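Module 3105: Wood as a Material
Handout 2 - Grain, figure and the ageing of surfaces
Azadeh Amini, September 2021
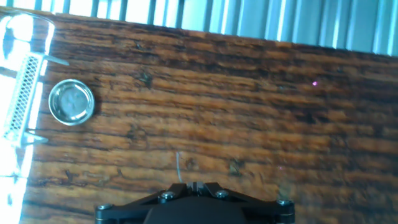
1. Scope

The first handout dealt with the cell structure of wood and the way a trunk adds material each year. The present one deals with what happens to that structure once a board has been cut: which patterns show on the face, how the board moves, and how the surface changes with light and use. Finishes are treated only so far as they affect ageing. Adhesives are left to the second half of the module.

Terms in common use are often loose. In this module "grain" means the direction of the fibres relative to the long axis of the board. "Figure" means the pattern seen on the face. "Texture" means the size and evenness of the cells. A board can have straight grain, strong figure and coarse texture at once, and coursework should keep the three apart.

2. Earlywood and latewood

In temperate climates a tree lays down thin-walled cells early in the growing season and thicker-walled cells later. Earlywood is lighter in weight and usually paler. Latewood is denser and usually darker. On a cut face the two appear as alternating bands. How wide the bands look depends on the growth rate of the tree and on the angle of the cut.

In softwoods such as larch and Douglas fir the contrast is sharp. In diffuse-porous hardwoods such as beech it is slight. Ring-porous hardwoods (oak, ash, elm) have a row of large vessels at the start of each ring, and these show on a planed face as fine open lines.

Wood should not be identified from colour and banding alone. Stain, smoke, oil and age can bring quite different species to much the same brown. A clean end-grain cut and a hand lens are the minimum.

3. Direction of cut

A board cut at a tangent to the rings (flat-sawn) shows arches or broad wavy bands. A board cut along a radius (quarter-sawn) shows narrow, nearly parallel bands, and in oak the rays appear as pale flecks. Rift-sawn boards lie between the two and show straight lines with little fleck.

The cut also decides how the board moves. Shrinkage along the fibres is very small and can be ignored in most joinery. Shrinkage across the rings is greater, and shrinkage along the curve of the rings is greater again, often close to twice the radial value. A flat-sawn board therefore changes more in width than a quarter-sawn one of the same species, and it tends to cup away from the heart side as it dries.

Movement across a wide panel is estimated as

change in width = width x shrinkage coefficient x change in moisture content

with moisture content in per cent and the coefficient taken from the table for the species and direction. The formula holds only below fibre saturation. Above that point water is leaving the cell cavities and the dimensions stay almost constant.

4. Change of surface with age

Light. Ultraviolet light breaks down lignin at the surface. Indoors, behind glass, the change is slow: pale woods generally yellow and some dark woods fade. Outdoors, rain washes the broken-down material away and the face turns grey. The affected layer is thin - a light pass with a plane will usually expose the original colour.

Abrasion. Soft earlywood wears faster than latewood, so a scrubbed board gradually becomes ridged. The same effect is produced on purpose with a wire brush. Brushed ridges tend to be even over the whole face, whereas wear from use is concentrated where hands and feet go.

Staining. Iron in contact with damp, tannin-rich wood gives a blue-black mark. It is commonest around nails and under wet metal vessels. Oxalic acid will remove it, but the cause should be dealt with first.

Insects and fungi. Round exit holes with clean edges suggest beetle attack. Fresh pale dust below them suggests that the attack is active. Small pits without a tunnel behind them are more likely to be mechanical damage or the remains of a knot, and a fine probe will settle the matter.

5. Recording condition

Use the Yeo sheet from the module folder. Enter the length and width of the object, the direction of the grain and the moisture content at each end. Take meter readings along the grain, with the pins pushed to the same depth each time. Describe damage before naming a cause. "Dark mark, circular, no loss of surface" is a usable entry. "Water damage" is not.

6. Work before the next session

Read chapter 5 of the Atwood notes, leaving out the section on kiln schedules. Plane one face of the Malska sample and leave the other as supplied, then complete a sheet for each face. The Jakumeo samples are for the November practical and should stay wrapped until then - they are being kept at a known moisture content.

Sheets go in the tray outside the workshop, with the sample number in the top right corner.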